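芯片有八个声部，其中两个归我：与阿伦·普罗瑟罗谈音效驱动程序

游戏音频史的讨论大多围绕作曲家。写驱动程序的人很少接受采访，尽管作曲家能写出什么，多半由驱动程序决定。阿伦·普罗瑟罗（Alun Prothero）在Gevley工作室写了九年音频驱动，先后用于横版动作游戏《Jorar》和竞速游戏《Prorby》。我们在周三上午通了一次长电话，以下内容根据录音整理，顺序略有调整。

谈话从内存预算开始。《Jorar》的音频部分一共分到54 KB，驱动代码、采样、乐曲数据都要装在里面。

“代码本身占不了多少，我压到了3 KB多一点。”普罗瑟罗说，“剩下的全是争夺。采样要地方，回声缓冲区也要地方。作曲的人想要长回声，每加长一级，缓冲区就吃掉2 KB，那相当于一个军鼓。”

《Jorar》的作曲是苏达贝·巴盖里（Soudabeh Bagheri）。普罗瑟罗说两人的分工从第一周就写进了文档：芯片有八个声部，音乐用六个，音效固定占用两个，任何一方不得越界。这与当时常见的做法不同。多数驱动允许音乐用满全部声部，音效触发时再临时抢占一个，结束后归还。

“抢占的问题在恢复。”他说，“音效放完，那个声部上原来的音符已经走到一半，你是重新触发它，还是等下一个音符？重新触发会听到一个多余的起音，等下一个音符就会缺一块。如果被抢的是低音，玩家一直按跳跃键，低音线就基本没有了。我不喜欢这两种结果，所以干脆切开。”

代价是音乐只有六个声部。巴盖里用快速琶音代替持续和弦，打击乐全部压在一个声部上，底鼓与踩镲交替出现，从不重叠。普罗瑟罗为此在驱动里加了一条命令，可以在一个事件内同时更换采样编号、音量和音高，省去两个字节。全部乐曲加起来，这条命令出现了342次，节省的空间接近700字节。

“听起来很少。”他说，“但通关曲结尾那一段就是用这些字节存下来的，否则只能循环前八小节。”

关于采样循环点，他谈得最久。芯片的压缩格式以16个采样点为一块，循环起点必须落在块边界上。一段弦乐采样的基频周期若不能被16整除，循环之后音高就会偏移，高音区尤其明显。通行的办法是对原始素材做重采样，使若干个完整周期恰好填满整数个块。

“这一步没有工具，我自己写了一个。”他说，“输入目标音高和允许的误差，它列出所有可行的长度。通常最短的那个听着最差，因为单周期循环没有任何起伏。我一般取第三或第四个候选。”

这个工具后来由同事尼玛·帕克扎德（Nima Pakzad）重写，加入了对滤波器的处理。压缩格式对每一块可以选择四种预测滤波器，其中三种依赖前面的采样点。循环跳回起点时，滤波器拿到的历史数据与第一次播放时不同，误差会累积成一声轻微的“咔”。帕克扎德的版本强制循环起始块使用不依赖历史的那一种，噪声略高，但没有爆音。

我问到时序。音频处理器与主处理器之间只有四个字节的通信端口，主程序每帧写入一次命令。普罗瑟罗的协议是：第一个字节作为计数器，每次加一；音频侧看到数值变化才读取其余三个字节，然后把计数器原样写回。

“如果主程序没等到回写，就把命令留在队列里，下一帧再发。队列长度是30，测试里从没有满过。班纳菲舍（Banafsheh Abbasi，测试负责人）专门写过一个关卡，全屏都是可以打碎的玻璃，最多也只排到一半。”

到了《Prorby》，情况不同。引擎声需要连续变化的音高，每帧都要更新，事件队列不适合这种数据。他给引擎声单独划出一个端口字节，直接映射到音高寄存器的高位，低位由音频侧做线性插值。早期版本没有插值，加速时能听到明显的台阶。玩测试版的人有的说像换挡，有的说像坏掉的电梯。

“有人建议保留，说那是特色。我没有同意。”

衣架与衣物

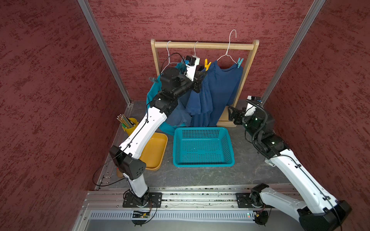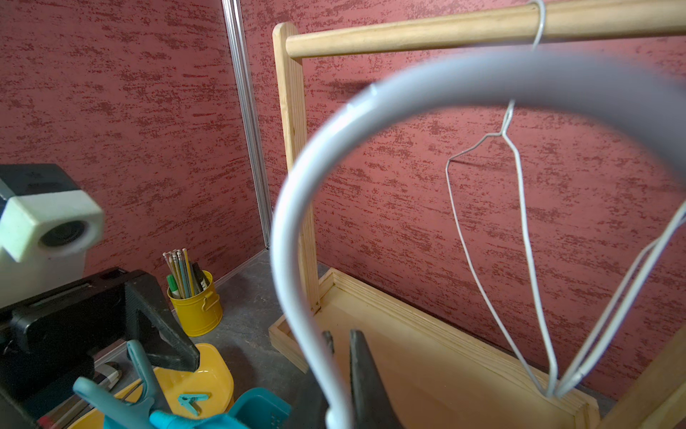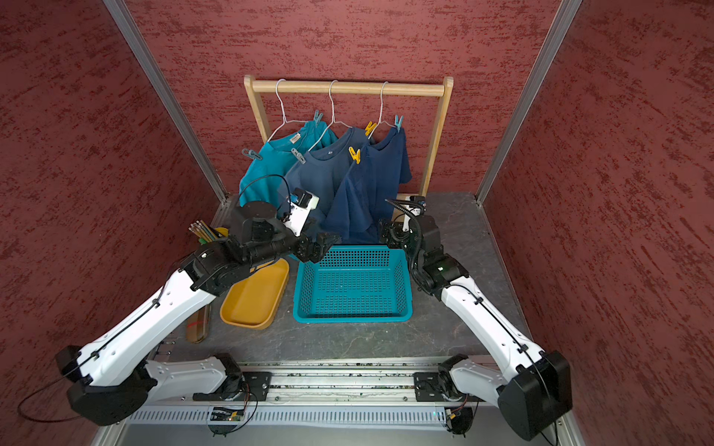
回到光盘取代卡带之后的变化，普罗瑟罗的看法比较克制。他认为流式音频解决了音色问题，同时取消了驱动程序对乐曲的控制。在《Jorar》里，玩家进入水下时，驱动会关闭两个旋律声部，并把回声系数提高，切换发生在下一拍。换成光盘音轨之后，同样的效果需要两条预先录好的音轨，而寻道会造成停顿，所以多数项目放弃了这类设计。

“不能说谁更好。”他说，“《Prorby》如果有光盘，我会用真正的引擎录音，不会犹豫。但音乐部分我大概还是会留在芯片上，只要他们给我足够的内存。”

他目前与沙赫拉·塔布里齐（Shahla Tabrizi）一起整理当年的源代码。代码保存在一批软盘上，汇编器使用的是工作室内部的方言，没有留下文档，宏定义散落在三个目录里。塔布里齐写了一个转换脚本，已经可以处理《Jorar》驱动的主体部分，输出结果与卡带中的二进制逐字节比对，剩下的差异集中在回声初始化的一小段。

普罗瑟罗怀疑那一段是发售前手工打的补丁。“初始化时回声缓冲区没有清零，开机会有一声杂音。我记得我改过，可是源文件里没有。应该是直接改的二进制，那时候离交母盘只剩一个晚上。”

《Prorby》的部分还没有开始，软盘里有两张读不出来，他打算先换一台驱动器再试。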